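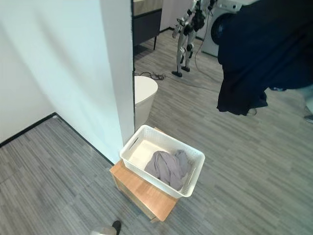
What is a laundry basket used for?
A laundry basket holds clothes and household linen while they wait to be washed, and it carries them between the bedroom, the washing machine, the drying place and the cupboard.

Laundry basket

A laundry basket is an open container for textiles, made to be lifted by one person. It is different from a laundry hamper, which is usually taller, often has a lid and mostly stays in one place. In everyday speech the two words are mixed, and many shops sell both under the same name.

Shape and parts

The most common form is rectangular, with walls that lean a little outwards so that empty baskets can be stacked inside each other. The rim is thicker than the walls and takes the weight when the basket is lifted. Handles are usually openings cut in the two short sides, just under the rim. Some models have a third opening on a long side, which lets the user rest the basket on the hip and hold it with one arm.

Holes in the sides let air pass. Damp towels kept in a closed container get a bad smell quickly, and the holes slow this down. In many plastic baskets the holes are arranged to look like woven work, a habit of decoration that remains from the time when baskets were made of willow.

Materials

Willow and cane were the usual materials before plastic. They are strong and can be repaired, but a broken end of willow may catch on knitted clothes, and for this reason such baskets were often lined with cotton. Plastic baskets are light, can be rinsed under the tap and do not suffer from wet clothes. They become brittle after long time in the sun, and the first crack normally appears at the corner of a handle. Folding baskets, with soft walls of rubber-like plastic, take little space but bend when they are full.

Use in the home

In a small household one basket may do all the work. It receives the dirty clothes, goes to the machine, and comes back with the clean ones. Larger households often keep separate baskets for white, coloured and delicate items, so the sorting is done before washing day. A basket that has carried muddy or oily clothes should be wiped before clean laundry is put in it.

A stool, a low box or a bench is often used as a stand. It brings the basket nearer to the hands when clothes are taken out or folded, and the user bends less. The stand should be level and wide enough that the basket does not tip when the load is heavier at one end. With a front-loading machine some people prefer to put the basket directly on the floor under the door, where the wet clothes can be pulled out into it.

Wet laundry is much heavier than dry. A full load of wet towels is better carried in two trips, especially on stairs, where a high pile also hides the steps.

Household surveys

The housing researcher Zuweira Eshun asked 241 households in the town of Wolton how they kept and moved their laundry. Of these, 15 used no basket at all and carried the clothes in their arms or in a bag. In her report, Eshun noted that the basket was often also a storage place, and that clean clothes could stay in it until they were worn again. A later study by Iida Kuusisto looked at shared laundry rooms in the Te Moana housing area. She found that residents wanted a raised surface beside the machines more than they wanted additional machines.

Care

Plastic baskets are washed with warm water and a mild soap. Willow should be brushed dry, then wiped with a damp cloth and left in the air, away from a radiator. Fabric linings are removed and washed with the ordinary laundry.

See also

Clothes horse
Laundry room
Peg bag
Washing machine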